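PREGUNTAS FRECUENTES – Cables y mazos pequeños
Tienda Jaltis. Actualizado el 9 de abril de 2021

¿Vendéis cables sueltos o solo mazos?
Las dos cosas. Sueltos por metro, mazos por bolsa de 2.

¿Qué colores hay?
Rojo, amarillo, negro y marrón. Otros colores, por encargo, mínimo 200 unidades.

¿El color indica la función?
En los nuestros no. Mirad siempre el esquema de vuestro aparato antes de conectar nada, que cada fabricante va a lo suyo.

¿Cómo los guardo para que no se enreden?
Trenzados flojo, sin nudos. Extendidos en la mesa antes de meterlos en la bolsa, uno al lado del otro. Nada de gomas elásticas, se pegan con el calor.
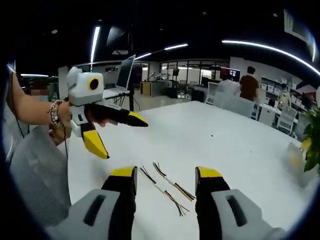
¿Qué largo tienen los mazos?
El corto 240 mm, el largo 300 mm. Se mide de punta a punta, sin trenzar.

Se me han abierto las puntas, ¿lo puedo arreglar?
Cortar lo deshilachado, pelar un poco, retorcer con los dedos y estañar. Si queda muy corto mejor cambiar el mazo entero.

¿Sirven para la serie Kasprzak?
Para la antigua si. Para la nueva hace falta otro conector, preguntad antes de comprar.

¿Hacéis envíos?
Sí, desde el almacén de Hondale. Recogida en mano en Istbridge, avisando por correo.

¿Devoluciones?
Bolsa sin abrir y con el tiquet. Los cables cortados a medida no se devuelven.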